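Matières textiles, séance 3 : pourquoi ça froisse, pourquoi ça rétrécit, pourquoi ça vrille

Notes mises au propre après le cours de janvier, pour celles et ceux qui n'ont pas pu tout noter (j'ai parlé trop vite, on me l'a assez dit). Gardez vos échantillons sous la main en relisant, le texte est beaucoup plus clair quand on a un bout de tissu entre les doigts.

Rappel de la séance 2

On avait laissé les fibres en plan au moment de la torsion. Une fibre courte, toute seule, ne vaut rien : on tire, ça glisse. On tord un paquet de fibres ensemble et elles se serrent les unes contre les autres, elles frottent, et le fil tient. Plus on tord, plus le fil est solide, jusqu'à un certain point, après quoi il devient nerveux, il boucle sur lui-même et il finit par casser plus facilement. Vous avez tous vu ça avec le bout de ficelle que j'ai fait passer dans les rangs.

Retenez les deux sens de torsion, S et Z. La barre oblique de la lettre donne la direction des fibres quand on regarde le fil à la verticale. Je vous redemanderai ça jusqu'en juin, alors autant l'apprendre maintenant !

1. Le faux pli et le pli tout court

Je distingue toujours le pli, qu'on a voulu (ou qui vient du rangement, pile contre pile dans l'armoire), et le froissement, qui part dans tous les sens. Sur un tissu étalé, on trouve souvent les deux en même temps : une ligne assez droite d'un côté, des ondulations molles de l'autre. L'œil les sépare tout de suite, le fer beaucoup moins.

Ce qui se passe à l'intérieur : dans le coton, le lin, la viscose, bref toutes les fibres de cellulose, les longues molécules sont accrochées entre elles par des liaisons hydrogène. Elles sont faibles une par une, mais il y en a énormément. Quand on plie la fibre, certaines lâchent, les molécules se décalent un petit peu, et de nouvelles liaisons se forment dans la position pliée. Le pli est alors « enregistré », si vous me passez l'expression. L'eau accélère tout ça parce qu'elle se glisse entre les molécules et prend la place des liaisons. D'où le linge oublié en boule au fond du tambour, qui sort dans l'état que vous savez.

Et c'est exactement le même mécanisme qui permet de repasser. Vapeur pour déverrouiller, chaleur et poids pour mettre à plat, séchage pour reverrouiller. Si vous rangez une chemise encore un peu humide de vapeur, vous reverrouillez dans l'armoire, et tant pis pour vous. Laissez-la respirer sur un cintre !

La laine, elle, se débrouille mieux : la fibre est frisée, élastique, elle revient. Le polyester aussi, pour une autre raison (il ne boit presque pas d'eau, et il garde la forme qu'on lui a donnée à chaud). Un plissé permanent dans une jupe en polyester, c'est de la thermofixation, on en reparlera au chapitre des apprêts.

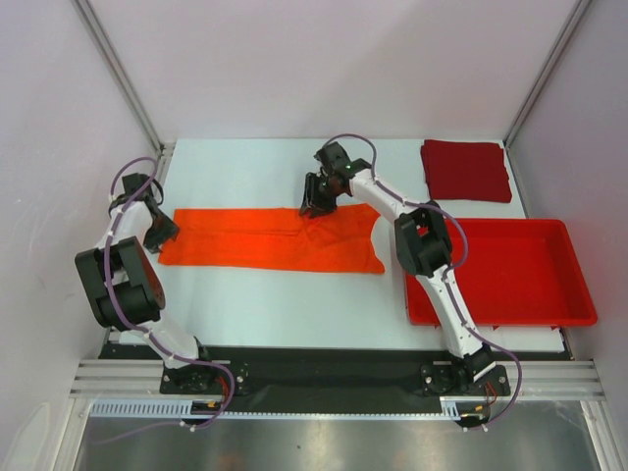 2. Tissé ou tricoté, la question à poser en premier

Avant de me parler de composition, dites-moi si c'est tissé ou tricoté. Je sais, l'étiquette ne parle que de composition, et c'est bien dommage, parce que la moitié du comportement d'un vêtement vient de sa construction.

Un tissé, c'est chaîne et trame, deux familles de fils qui se croisent à angle droit. En droit-fil ça bouge très peu. En travers, un peu plus. Dans le biais, à 45 degrés, ça se déforme joyeusement, puisque les petits carrés deviennent des losanges. Prenez un mouchoir par deux coins opposés et tirez, vous avez la démonstration complète.

Un tricot, c'est un fil qui fait des boucles dans des boucles. Quand on tire, la boucle s'ouvre et change de forme avant même que le fil commence à s'allonger. C'est pour ça qu'un tee-shirt en pur coton s'enfile par la tête sans bouton ni fermeture, alors que le coton, lui, n'est pas très extensible. Beaucoup d'entre vous m'ont répondu « élasthanne » en classe. Eh non, pas besoin.

Pour reconnaître un jersey simple : endroit en petits V bien rangés, envers en petites vagues. Et un bord coupé qui roulotte, ce qui rend fous les débutants en couture (moi la première, à l'époque ; mes premiers ourlets étaient des saucisses).

3. Le retrait au lavage

Trois causes différentes, qu'on mélange tout le temps.

D'abord la relaxation. À l'usine, le tissu est tendu partout : sur le métier, à la teinture, au séchage, à la coupe. Il garde cette tension en mémoire. Au premier lavage, l'eau lubrifie tout, les fils se détendent et la pièce revient vers sa taille naturelle. Le plus gros se fait souvent dans les premiers lavages.

Ensuite le gonflement. Le fil de coton mouillé grossit. Comme il est pris dans un croisement, il doit faire un détour plus long autour de son voisin, et donc la pièce raccourcit. Essayez avec une corde autour d'un tuyau, puis autour d'un tuyau plus gros, vous verrez ce que je veux dire.

Enfin le feutrage, réservé à la laine et aux poils animaux. Les écailles s'accrochent dans un sens et pas dans l'autre, l'agitation fait migrer les fibres, et le pull passe à la taille de votre neveu. Celui-là est irréversible. On peut tricher un peu en étirant sur serviette, mais on ne revient pas en arrière.

Gönül Yurt, qui tient l'atelier Kalau et qui nous prête chaque année ses chutes, lave tous ses jerseys avant la coupe, à 30 degrés pour les articles fragiles. Elle avait sauté cette étape une seule fois, sur une commande pressée, et elle en parle encore. Pour vos projets de fin de module, faites pareil : on lave, on sèche comme séchera le vêtement fini, et on coupe après.

Petit calcul pour vous entraîner. Le taux de retrait, c'est longueur avant moins longueur après, divisé par longueur avant, fois cent. On trace un carré au feutre indélébile, on mesure chaîne et trame séparément (ou colonnes et rangées pour un tricot), on lave, on laisse reposer à plat, on remesure. Ne mesurez surtout pas la pièce entière bord à bord, les lisières racontent n'importe quoi.

4. Le vrillage, ou la couture qui part sur le ventre

Vous connaissez tous ce tee-shirt dont la couture de côté finit devant. La faute à la torsion, et nous revoilà à la séance 2. Un fil simple, tordu dans un seul sens, cherche à se détordre. Dans un jersey simple, rien ne l'en empêche vraiment : chaque boucle penche un tout petit peu, toujours du même côté, et sur la hauteur d'un vêtement cela finit par se voir.

Pour le vérifier, on étale le vêtement bien à plat, sans tirer, manches ouvertes, et on suit une colonne de mailles depuis l'ourlet en remontant vers l'épaule.
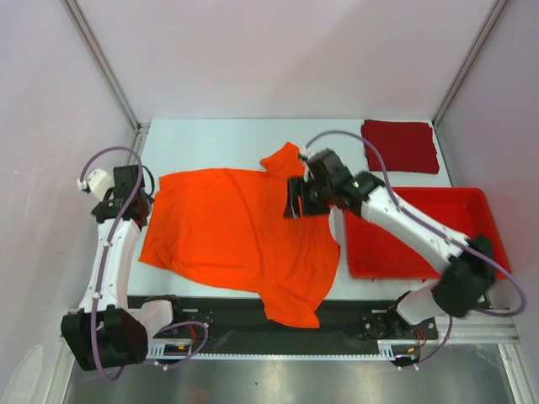
Si la colonne s'écarte du côté au fil des centimètres, c'est du vrillage. Si elle reste parallèle au bord mais que le vêtement a l'air tordu quand même, cherchez plutôt un problème de coupe ou d'assemblage, par exemple un dos posé de travers sur la table. Les deux se cumulent parfois, hélas, et là il faut être patient.

Les remèdes côté fabrication : fil retors (deux fils simples réunis dans le sens opposé, leurs envies s'annulent à peu près), torsion plus faible, alternance de fils S et de fils Z sur le métier, ou bien une construction plus équilibrée comme l'interlock. Tout cela coûte, évidemment. Kenneth Ambrosio, de la bonneterie Clirberg, nous avait expliqué lors de sa venue qu'il refuse un lot au-delà de 7 degrés d'inclinaison après lavage. C'est sa règle maison, ne me la recopiez pas comme une norme dans vos devoirs !

Côté maison, on ne peut pas grand-chose. Remettre en forme quand c'est encore humide, sécher à plat, accepter. Le fer redresse pour la journée et le lavage suivant remet tout comme avant.

5. Deux ou trois questions posées à la pause

Est-ce que l'assouplissant empêche de froisser ? Il dépose un film qui réduit le frottement entre les fibres, donc le linge se défroisse un peu mieux, mais sur une serviette vous y perdez en absorption. Moi je m'en passe.

Pourquoi le lin froisse-t-il plus que le coton ? Fibre plus rigide, molécules mieux alignées, moins d'élasticité. Elle plie, elle reste pliée. On s'y fait, et certains paient même cher pour cet effet-là.

Et un tissu mélangé, il suit qui ? Les deux, mal. Un coton-polyester froisse moins que le coton et sèche plus vite, mais il bouloche volontiers, les fibres synthétiques étant assez costaudes pour retenir les petites boules au lieu de les laisser tomber.

Pour la prochaine fois

Apportez un tricot et un tissé de votre garde-robe, propres s'il vous plaît, et votre compte-fils. Relisez les pages sur les armures dans le polycopié Tonen. L'exercice de retrait est à rendre sur une feuille, avec le tableau des mesures avant et après, et le croquis de l'endroit où vous avez tracé le carré.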